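Chapter 7
Closing the Month: Period-End Routines in an Accounting System

What you will learn in this chapter

How an accounting system divides the year into periods
What happens when a period is closed, and what does not
How to build a closing checklist and put its steps in a workable order
How to handle accruals and entries that arrive late
Who should be able to reopen a closed period

Key terms: period, cutoff, subledger, control account, accrual, reversing entry, soft close, hard close

7.1 Why there are periods at all

A business does not stop at midnight on the last day of the month. Trucks are still on the road, invoices are still in the mail, and somebody is still entering receipts. The accounting system has to draw a line anyway. Everything dated on one side of the line belongs to the old month, and everything on the other side belongs to the new one. The stretch of time between two such lines is called a period.

Most small and midsize companies use 12 periods, one for each calendar month. Some retailers use 13 periods of four weeks, which makes it easier to compare one period with another. The choice is made when the ledger is set up, and it is a nuisance to change later. In the exercises for this book, all the companies use calendar months.

Every transaction carries at least two dates. The document date is the one printed on the invoice or receipt. The posting date decides which period the amount lands in. New users often assume these are the same, and usually they are. When they differ, the posting date wins. A bill dated in October but posted in November will show up in the November expenses, and the October reports will be too low by that amount.

7.2 Subledgers come first

In Chapter 4 you set up customers and vendors for Cledby Supply, the wholesale company used in the worked examples. Each customer has an account in the receivables subledger, and each vendor has one in payables. The general ledger holds a single control account for each of these groups. If the system is working properly, the sum of all the customer balances equals the receivables control account.

For this reason the subledgers are closed before the general ledger. Once the general ledger is shut, a late sales invoice has nowhere to go. At Cledby the order is inventory, then receivables, then payables, then payroll, and last the general ledger. Other companies swap payroll and payables. What matters is that the order is written down and that each module is checked against its control account before it is locked.

Suppose the two figures do not agree. The most common cause is a journal entry made directly to the control account by someone in a hurry. The next most common is a batch that was entered but never posted. Run the list of unposted batches before you look for anything more exotic. At Cledby, a difference of 44 dollars in receivables was traced to a credit memo sitting in an open batch, and posting the batch cleared it.

Many programs let you block manual entries to control accounts. Turn this setting on. You will do so for Cledby in Exercise 7.2.

7.3 Soft close and hard close

A soft close keeps most users out of a period but lets a few people go on posting to it. A hard close keeps everyone out. Programs use different names for these. In Durnura, the teaching ledger that comes with this book, they are called Hold and Lock, and both are found under Company, Calendar.

A typical month works like this. On the evening of the last day, sales and purchasing are put on hold for the old period, so that anything they enter goes into the new one. The accounting staff then have several working days to post accruals, depreciation, and corrections. When the reports have been reviewed, the period is locked.

Durnura will not lock a period while it contains unposted batches. It will lock a period with an unreconciled bank account, but it shows a warning first. Read the warning. Students who click through it in Exercise 7.3 have to reopen the period in Exercise 7.4 — and the log keeps a record of both.

7.4 Accruals and late bills

Ornwood Printing, our second example company, gets its electric bill on the 11th of the following month. By then the books for the old month are supposed to be finished. The power was still used, though, and the cost belongs to the month in which it was used. The bookkeeper enters an estimate, called an accrual, with a debit to utilities expense and a credit to accrued liabilities.

On the first day of the new period the accrual is reversed. When the real bill arrives it is posted in the normal way, and the two amounts nearly cancel out. Whatever is left over is the error in the estimate. If the estimate was 60 dollars too low, the new month carries an extra 60 dollars of expense. For a company the size of Ornwood that is small enough to leave alone. 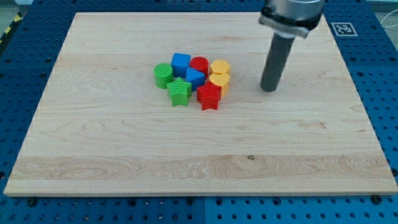 Set the reversal date at the time you enter the accrual. Durnura has a box for it on the journal entry screen, next to the description. If the box is left blank, the accrual stays on the books and the expense is counted twice as soon as the bill is posted. This is easy to miss, as both entries look perfectly normal on their own. A comparison of this month's utilities with last month's will usually bring it to light.

Not every late bill needs an accrual. Companies set a threshold and let anything smaller fall into the month in which it arrives. The threshold should be in the closing instructions, and it should be the same from one month to the next.

7.5 Reopening a period

Sooner or later a locked period has to be opened again. Perrin Tool Rental, which you will meet in the case at the end of the chapter, allows 2 people to do this, and asks for a short written reason each time. The reason is stored with the log entry. After the correction is posted, the period is locked again and the reports for that month are run again and marked as revised.

Reopening is the right choice when the reports have not yet left the company. If they have already gone to a bank or a tax office, a correcting entry in the current period is often better. The old figures then stay as they were sent, and the note on the correcting entry says which month it relates to.

Before you start the exercises, restore the Cledby data file from the chapter folder. The file you used in Chapter 6 has its periods set differently and will not match the answers in the back of the book.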